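Catchall tray

A catchall tray, also called a valet tray or trinket tray, is a shallow open container used to hold small personal items in one place.
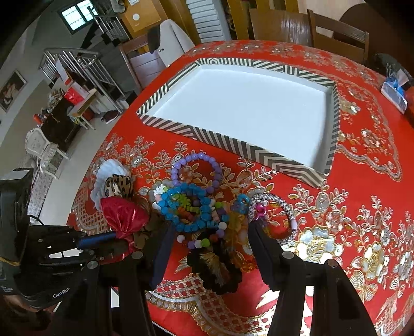 It is usually kept on a dresser, hall table or dining table, and its contents change from day to day. Common items include keys, coins, bracelets, hair accessories and watches.

Form

Most catchall trays are rectangular or round, with low walls and a flat bottom. The walls stop beads and rings from rolling off, and are kept low enough that everything inside can be seen and picked up with one hand. Decoration is often limited to the walls, with stripes or chevrons around a plain interior. Small items are easier to find against a pale, unpatterned base. A typical large tray is 30 centimeters along its longer side and 3 centimeters deep.

Materials

Trays are made of wood, leather, metal, ceramic, plastic and stiffened fabric. Leather and fabric types sometimes have snaps at the corners so that they can be laid flat for travel. Metal and ceramic trays may have a felt base to protect a table or an embroidered cloth.

Use with jewelry

Bead bracelets are often stored in a tray because they tangle when kept in a bag or deep box. Strung beads are laid in open loops, side by side. Elastic bracelets should not be hung from hooks for long periods, as the cord stretches. Hair clips and ties are normally kept apart from bracelets, either in a second tray or behind a divider.

Signe Hauksdóttir, in her household manual The Kirley Drawer, recommends emptying the tray onto a cloth every 6 weeks, sorting the contents by type and returning only what is still worn. She advises against trays with more than 2 compartments for children.

Care

Dust collects in the corners and is removed with a soft brush. Fabric-covered walls are wiped with a damp cloth and left to air dry.

See also: Jewelry box, Pin dish, Tablecloth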